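3.2 Collecting the put-away set

All episodes in the put-away set were recorded by people, by hand, at one table. No arm is involved at this stage. The operator holds a gripper in each hand, does the task, and the wrist and head streams go to disk together with jaw opening. We started out with teleoperation on the Allden arms and dropped it — too slow per episode, and operators tired quickly. The handheld pair fixed most of that.

One episode is one object into one container. Start pose free, end pose free, lid state given by the task card. Containers are either open at the start or closed, and in the closed case opening the lid counts as part of the episode. Objects come from the Zeltden household list, restricted to things that fit between the jaws: tubes, small bottles, brushes, sachets.
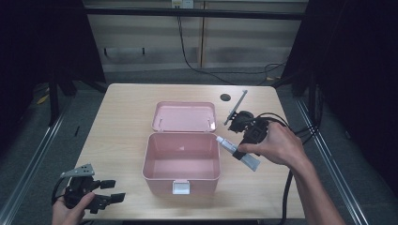

Nikzad Manipulation Group, data collection team. Draft revised in December.

Figure 2. An open-lid episode, tube and pink box. The right gripper holds the tube beside the box; the left one stays near the front of the table.

Tubes turned out to be the hard class. They bend, they twist in the jaws, and the best grasp depends on how full they are. Operators were told to pick a tube wherever felt natural and not to regrasp unless it slipped. We wanted the spread in grasp angle, and we got it. A tube carried diagonally has to be turned before it clears the wall of a small box, and people do this turn at very different points — some right after lifting, some only over the rim. Both kept.

The idle hand needed a rule too. In the first batch operators parked it anywhere, in some cases out of view of the head camera, and the policy learned to do strange things with the left arm. From then on the idle gripper stays on or close to the table, front edge, jaws pointing inward. Loose rule but it was enough.

Cables are the other nuisance. Both grippers are wired, and the right-hand bundle is long enough to reach across the table top if the operator leans in. We did not mask it out. Episodes where a cable touched the object or container were thrown away, episodes where it was only visible were kept.

Final count is 2,554 episodes after filtering. Another 328 were rejected: dropped object, cable contact, lost tracking, or wrong lid state at the start. Rejection was done by watching the head stream at double speed, one reviewer per episode. Borderline cases went to a second reviewer and if the two disagreed the episode was out.

We hold out 200 episodes for validation, split by container and not at random. With a random split the same box shows up on both sides and the numbers look better then they should. We made that mistake in an earlier report and the scores there should be read with care.

Operators got a short practice block before recording, none of it used for training. After that they worked in runs of 100 episodes with a break between runs. Quality drops late in a run, mostly as hurried releases: the jaws open while the object is still high over the container and it falls in. We label these as fast release and leave them in. Removing them made the Clullden baseline slightly worse, for reasons we dont fully understand.

Calibration was repeated at the start of every run. Offsets between the two grippers are stored per run, see Appendix B for the format.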